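Open day at the Timska robot hall: questions and answers

When is the open day?
It takes place in April, in our hall in Pestonthorpe. Doors open at 10 and the last demonstration begins at 4.

Do I need to book?
Yes, please. We have 71 places for the day, and each demonstration takes a group of 20.

What will I see?
Two-armed robots handling simple things of everyday life, such as paper cups and foil trays. Our staff work beside the table and change the objects between the tries.

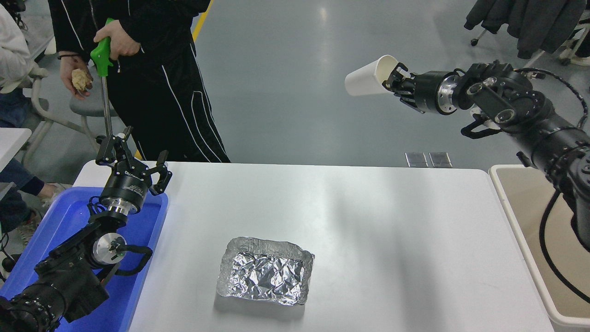
Each demonstration lasts half an hour, with time for questions at the end. The robot will sometimes drop an object. We then start the task again.

May children come?
From six years, together with an adult. Please stay behind the yellow line.

Can I control the robot myself?
Not on this day. Schools can ask us for a separate visit.

How do I find you?
Take the bus from Drirkolville to the last stop. The hall is behind the Þorgeirsson building, entrance on the left side.

Page updated January 2021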